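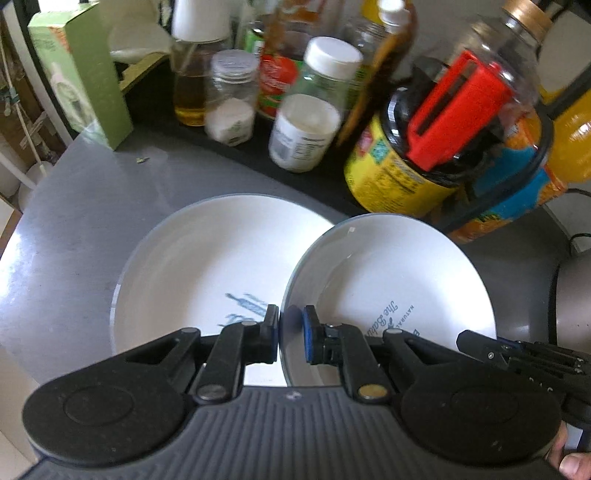

Jul 17, 2018

Did the kitchen counter after breakfast. It had been bothering me all week. The shelf at the back has got so full that I can't take down the oil without moving the salt, and then something else tips over.

I started with the two white bowls. One has the blue pattern and the other has NATURAL printed near the rim. Kathleen gave me that one when she moved out of Hegarty Street, and I had forgotten it until Sorcha used it for cereal on Sunday. They are going in the low cupboard from now on, stacked, with the patterned one underneath.

The jar with the tomatoes on the label can stay where it is. The tall green carton leans and I don't like it there, but it won't fit anywhere else. I asked Liam and he said leave it. He says that about most things.

Wiped the gray counter twice. Found a bit of something green by the back edge — parsley, I suppose, from last night.

Dentist rang at 11 to move my appointment, the lower molar again. Paid Bestavance the 40 I owed them. Áine may come by on her way home and if she does I will give her the spare cups, which have been in a box by the door since the start of July.

Still have to go through the bottom shelf. Need flour, dish soap, and 2 lemons.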